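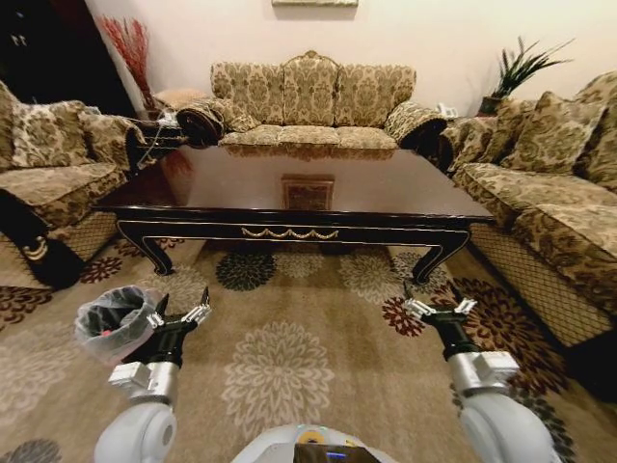
Teleoperation working group - minutes, April

Present: Desmond Lyons (chair), Kwan-ho Kao (collection), Choi, two operators from the second shift
Apologies: Pikberg
Start 2:00 p.m.

1. Previous minutes

Accepted with one correction. The gripper speed limit applies to closing only. Opening speed is unchanged.

2. Living room tidy task, status

K. Kao reported 2,480 accepted demonstrations against a target of 3,000. All were recorded by remote control. The task is bimanual: left arm carries the bin, right arm picks trash from the coffee table and drops it in.

The main source of rejected episodes is still soft plastic. Operators close on the top of the bag, get a thin fold of film between the fingers, and lose it on the way up. Rigid items are not a problem. D. Lyons asked whether the loss shows in the joint log. K. Kao said not reliably, as the film adds almost no load, and annotators have to work from the wrist view.
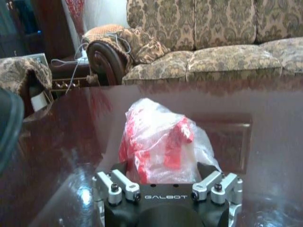
Fig. 1. Wrist view, crumpled plastic bag on the coffee table, gripper in front of it.

Agreed: for bags, operators are to approach low and close on the bulk of the material. A second attempt within the same episode is allowed and gets its own label (REGRASP). A third attempt ends the episode.

Choi raised glare on the tabletop. The finish is glossy and reflects the sofa, and the policy trained on the March set sometimes reaches toward the reflection. Options discussed were a matte cover on the table or more variation in lighting. Cover rejected - the customer sites will have glossy tables too. Lighting variation to be added to the collection plan.

3. Release over the bin 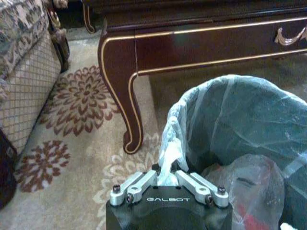
Page last changed: April, 4:40 p.m. (K. Kao) - item 3 wording, action list

Discussion of where the release point should be. The current instruction says "above the bin," and operators read it differently. Some release well above the rim, others bring the fingertips down close to the liner. Low release gives fewer misses but the fingers can catch the folded edge of the liner when the arm withdraws.

D. Lyons proposed a fixed height of 75 mm over the rim. K. Kao objected that the operators have no height readout in the headset and would be guessing. After some discussion the wording was changed to: item fully inside the outline of the rim as seen from the wrist view, fingertips clear of the liner, then open. One of the operators asked that the bin arm be held still during release. Agreed, and added to the sheet. Small corrections of the bin position are to be made before the right arm starts down.

Whether an item hanging over the rim counts as a success was left open. Lyons to ask Cerari what their scoring script does.

4. Hand guiding versus remote control

Choi presented a comparison on the same table. Hand-guided demonstrations were faster to record for single-arm picks. With both arms in use one person cannot guide the bin and the picking arm smoothly, and the person's body blocks the head view for much of the episode. 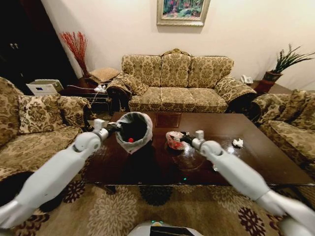
With remote control the head view stays open to the table and both grippers, and the operator can move the bin toward the item instead of carrying the item across to the bin. Choi considers this the larger gain, as shorter carries mean fewer chances to drop a bag. The cost is operator training. New operators currently need up to 40 practice episodes before theirs are accepted.

Decision: remote control stays the method for all two-arm tasks. Hand guiding is kept for calibration poses and for the Stallomis drawer task, where one arm is enough.

5. Actions

Kao - revise operator sheet, items 2 and 3, before next session
Kao - add REGRASP to the label tool
Choi - lighting variation, draft plan
Choi - circulate comparison data
Lyons - scoring question to Cerari
Pikberg - spare finger tips, carried over

6. Other business

Headset two drops its connection when the charger is plugged in. Use headset one until the cable has been replaced.

Closed 3:25 p.m.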